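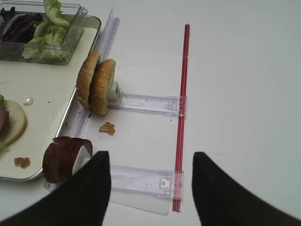
*Lettuce and red cabbage in the tub, sandwich started on the tray.*

# Sandwich table: questions we get asked

Last updated Monday, March 30, 2020

Most of these came in by email, a few were shouted across the room, and one was written on a napkin. They are answered in no special order. If yours is missing, Mercedes Ospina looks after this page and will add it when she has run out of better things to do.

## Fillings

**Why is the salad kept in a tub and the bread isn't?**

Lettuce left out in the open goes limp while you're looking for a knife. Bread is more patient. Keep the salad in a clear plastic tub so you can see how much is left without poking about in it, and put the lid back on between sandwiches. Everyone forgets the lid.

**Can I mix the lettuce and the cabbage?**

Please keep them to their own ends of the tub. Red cabbage gets into everything and stains what it touches, and a person who asked for plain lettuce will find the single purple shred and hold it up for you to see.

**How thick should the tomato be?**

About as thick as the ham is not. A tomato slice needs enough body to stand on its edge without folding, and if it droops when you pick it up, it will slide out of the bun at the first bite and land on somebody's shirt. Cut across the tomato, throw away the two end pieces (or eat them, we don't check) and use a serrated knife. The straight one in the Hetberg block has not been sharpened since November and is now mainly a spatula.

**Ham or sausage?**

Either. Both in one bun has been tried and the result was tall. Sausage rounds want something sharp with them, so give them onion. Ham gets on with lettuce and asks for very little else.

**Is the onion compulsory?**

No, although it gets about as if it were. Slice it thin, pull the rings apart over the tray and accept that a bit will end up somewhere you didn't put it. Red onion is milder to eat raw. White is fine if you're not meeting anyone afterwards.

## Building

**What order does everything go in?**

Bottom bun, cut side up. Meat on that. Then onion, tomato, lettuce, top bun. People have strong feelings about whether lettuce goes under the tomato to keep the bread dry, and they are welcome to have them at their own table. If you're using Rizk relish, it goes on the underside of the top bun in a thin layer – a teaspoon, levelled, and not the heaped sort you do when the boss is out.

**Why are the buns stood on edge?**

They take up less of the table that way and you can see both sides. A bun lying flat also gets things put on top of it. Lean it on a holder with the cut side showing and you'll know at a glance if it's a top or a bottom, which matters more than you'd think after the second one built upside down.

**Do I need the clear holders at home?**

You don't. A toast rack does the same job, and so does a row of mugs. We like the clear strips for wiping down quickly and for showing up every smear, so there's no pretending.
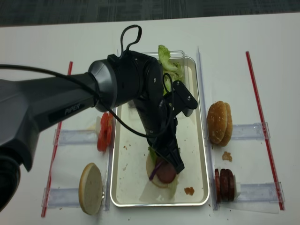

**How many sandwiches should I build at once?**

Two is comfortable on a single tray. With more than that you start reaching over one to get at another, and sleeves come into it.

**Plain bun or sesame?**

Sesame for looks, plain for tidiness. The seeds drop off at the lightest touch and reappear for days. We buy the Gimerar ones in bags of 21, an odd number in every sense, so there is always one bun left over that two people are too polite to take.

## Clearing up

**The tray is covered in crumbs. Do I have to start again?**

Carry on. Crumbs from the bun you're building are part of the job. Crumbs from the last three are a different matter, so wipe the tray whenever you change fillings, and wipe it properly if you change from meat to no meat. Get into the rounded corners with a fingertip in the cloth. That's where the old ones hide.

**What do you use on the white tabletop?**

Warm water, a drop of washing-up liquid and a cloth that hasn't just done the floor. Cabbage marks come off if you get to them straight away. Tomato the same. Leave either till after lunch and you'll be there with bicarbonate of soda, thinking about your choices.

**Which tray should I order?**

We use the Lindby trays, item 3105, with the raised rim. The flat one, 1829, is cheaper and stacks better, and it lets every loose piece of onion roll off on to the table. We own several and use them under plant pots.

**Can I eat the practice ones?**

If they've been out less than an hour and you've asked. Mercedes would also like it known that "I assumed" isn't asking.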